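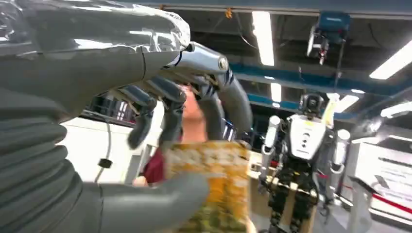
A robotic hand grips a package, with a person's hand close beside it, with a humanoid robot standing in the background.

Shared rules for robot handovers get a first outing in Leston

If you have ever handed a full coffee cup to someone who wasn't quite ready for it, you already have a fair idea of what Bayu Chong has been working on for most of the past year. Chong, who runs training at Skondska, has put together a plain set of good-practice rules for people who pass things to robots and take things back from them, and in August the labs and workshops around Leston begin trying it out.

The guide runs to 33 pages, and a good many of those are taken up by drawings. It asks that one person, named out loud before work starts, be in charge of the stop button. It asks people to offer an item from the side, to keep their fingertips away from the place where fingers and thumb close, and to let go only when the hand has a hold. Soft, crinkly packages get a whole chapter of their own (Chong is very fond of this chapter, and will gladly talk you through it!), as they shift and fold in ways that a box never does.

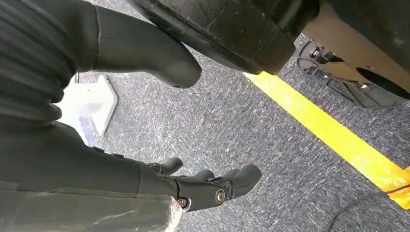 There is plenty in it about floors, too. Walking routes and robot areas should be marked in a bright color that stands out from the carpet or concrete, and cables that have to cross the floor should be looked over at the start of every shift. Wrappings and covers on arms are to be checked for tears at the same time, and the person checking signs a sheet by the door.

Chong gathered 1493 comments on the first draft, many of them from a long and lively meeting in Toledo that was meant to finish at noon and went on until nearly four. "People wanted to talk about the small stuff, and I was so happy they did," Chong said. "The small stuff is where we all do it differently."

Holtel is printing 400 copies, and 70 of those are set aside for schools and colleges. Comments on the new edition stay open through the end of the trial, and Chong promises to read every one.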